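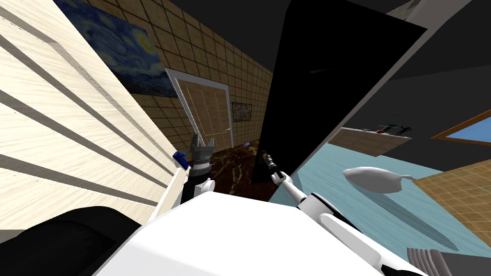

Sodley Community Workshop | Furniture and Joinery Group

Haven slatted wall cabinet

The Haven is a low storage cabinet with horizontal slats across the front, made to order by the joinery group at Sodley. It was drawn up by Malte Bauerfeind for hallways and spare rooms where a deep cupboard would get in the way. We have been building it in small runs ever since, and the current version is the second one. Changes from the first are listed further down for people who already own one and want to match it.

Cabinets are sold through the workshop only. We do not keep stock on the floor, apart from one display unit in the front office that you are welcome to open and lean on.

Sizes

Width: 90 cm
Height: 82 cm
Shelf thickness: 20 mm
Adjustable shelves: 2

The height includes the feet. If you want it to sit under a window, measure from the finished floor to the underside of the sill and leave a little room for the lid to lift. The standard lid is fixed. The lifting lid is an option and has to be asked for when you order, as the back rail is cut differently.

We can make the cabinet narrower but not wider. Beyond the standard width the slats start to bow over a couple of summers, and the extra upright needed to stop it spoils the inside space. If you have a long wall to fill, two cabinets side by side can be joined through the ends with the bolts supplied. Tell us beforehand so we can leave the end trims off.

Timber and finish

The carcass is solid timber, glued and dowelled. Slats are cut from the same boards as the frame where we can manage it, so the grain and colour stay fairly even from end to end. Some variation is normal and we don't treat it as a fault. If you are fussy about knots, say so on the order form and we will pick through the boards.

There are three finishes:

Clear oil. Keeps the timber close to its natural colour and darkens slightly with age. Easy to patch at home.

White wash. A thinned coat under a matt varnish. You can still see the grain. Harder to touch up than the oil, so keep the leftover tin that comes with the cabinet.

Unfinished. Sanded and ready for your own paint or stain. Please coat it within a month of picking it up, including the underside and the back.

Handles are the Björklund bar pull in black or brushed grey. You can also have no handles, in which case we cut a finger gap behind the top slat. The finger gap is fine for adults but small kids find it hard to get the door moving.

What changed from the first version

The hinges are now the soft-close kind. They will fit the older doors, but the holes need to be plugged and drilled again.

The shelf pins went from brass to steel. Old and new pins are the same diameter.

The feet can be adjusted from inside the cabinet with a flat screwdriver. On the first version you had to tip the whole thing over, which was the most common complaint we had.

The slat spacing has not changed, so an old cabinet and a new one will line up if they stand next to each other.

Fixing to the wall

Every Haven comes with a wall bracket and it must be used, even if the cabinet feels steady. The screws in the bag are for timber studs. For brick or tile over masonry you will need plugs and a masonry bit, neither supplied. When drilling through tile, put masking tape over the spot, start slowly and keep the hammer action off until you are through the glaze.

Skirting boards are allowed for. The back panel is set in at the bottom so that the cabinet can sit hard against the wall over most ordinary skirtings. Very tall heritage skirtings are a different matter. Bring a photo and a measurement and Eskil Kvam will cut the notch to suit at no extra charge.

Care

Dust along the slats with a soft brush. A damp cloth is fine for marks, followed by a dry one. Don't use spray polish on the oiled finish, as it leaves a film that stops fresh oil soaking in. Re-oil the top when it starts to look dry, and the rest when you get around to it. We use Dustomari furniture oil and sell it in small tins at the front office.

Keep the cabinet away from heater vents. If a door begins to stick in humid weather, wait for a dry spell before planing anything off.

Ordering and pick-up

Orders are taken by Jade Campbell at the front office. A deposit is needed before timber is cut and the balance is due on pick-up. The build list is full until May, and orders placed now will go on after that. Members of the workshop get the member rate shown on the price sheet.

The cabinet weighs over 20 kg without shelves, so bring a second person. It goes into most station wagons lying on its back with the seats down. Bring a blanket. Delivery within town can be arranged with Vidar Hedlund, who will also carry it up one flight of stairs. We don't deliver on public holidays.

Spare slats, pins, feet and handles can be ordered at any time. Quote the number pencilled under the bottom shelf so we can match the timber.

Page last updated 2022-04-09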